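Unit 3: Light and Soft Shadows
Instructor: Lajos Sipos

Reading: course packet, section on light sources. Bring your notes on point sources from the last unit.

3.1 Point sources
A very small light gives a shadow with a sharp edge. Rays leave from one place, so each spot on the wall is either lit or dark.

3.2 Wide sources
A window or a long tube lamp sends light from many places at once. Part of the wall gets light from one end of the source only. That part is the penumbra. The fully dark part is the umbra.

The penumbra gets wider as the object moves away from the wall. Moving the lamp back makes it narrower.

3.3 Gray on gray
A soft-edged dark band on a pale surface is hard to measure. Choose one brightness level as the edge and use it for every reading.

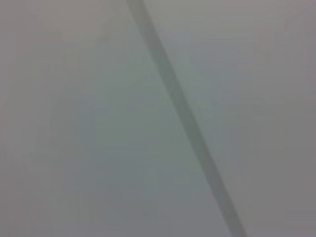
3.4 Problems for next class
Do 1 through 4. Show your ray diagrams.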